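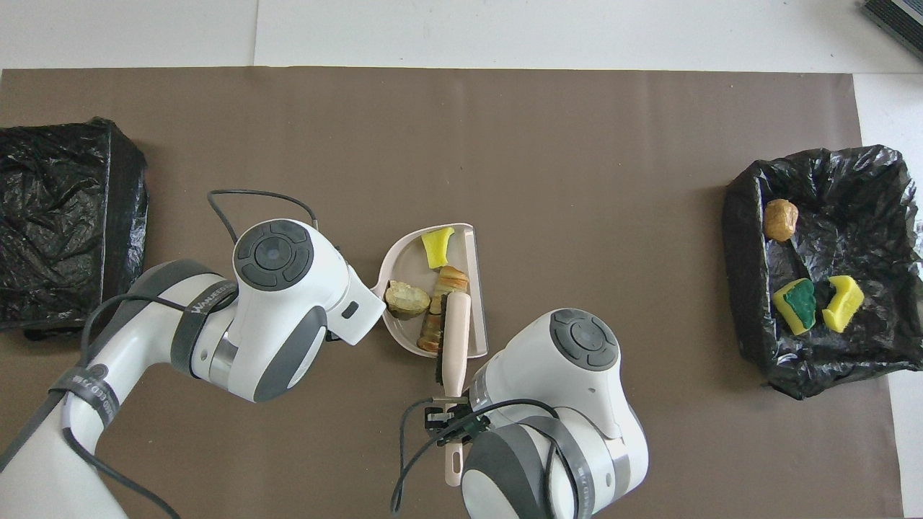

The house rules for robots at Onddale run to two pages, and the lab manager who wrote them says the first draft had 193 clauses. "We read it aloud once," she says. "By clause 100, people were eating lunch." What survived is mostly about tidying up. A brush in one gripper, a tray of assorted scraps under it, a black-lined bin on either side – it's humble stuff, and she reckons that's where the bad habits start.

Rule one is that the arms get their space. "You don't reach in to help," she says. "Everyone wants to help. I've wanted to help." If a bit of sponge gets away, it stays where it is until the arms are stopped.

Rule two concerns what counts as clean, a subject on which grown adults have raised their voices. The Biline team favoured judging by eye. She favoured writing it down before the run – what goes in which bin, and how many tries are allowed. The answer is 5.

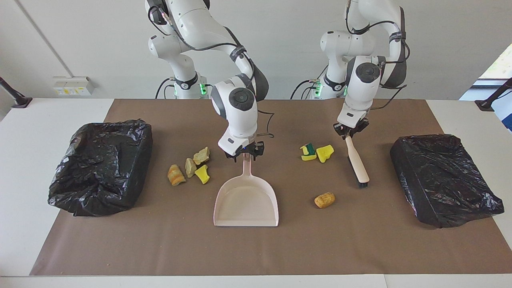
Dustpan in one gripper, brush in the other, scraps still on the mat.

Does anyone follow the rules? "They follow the short ones," she says. The cable check was moved to the top of page one in December, in bigger type, and grumbling has since dropped to a level she calls professional. The next revision will deal with who empties the bins.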